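Jarix build goes public this Saturday

I'm Sena Akolgo, and I'm so happy to say our shared workshop is opening up the Jarix arm project! Charoen Somboon and I have put 84 evenings into teaching a robot arm to work a little two-drawer cabinet (yes, desk-sized). We've logged 718 tries so far, and we're giving away all our notes and code for free. Come by after lunch and bring your questions, the harder the better.

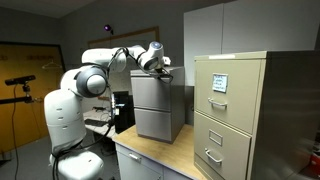

Press contact

Ask for Sena at the Nalley workshop desk.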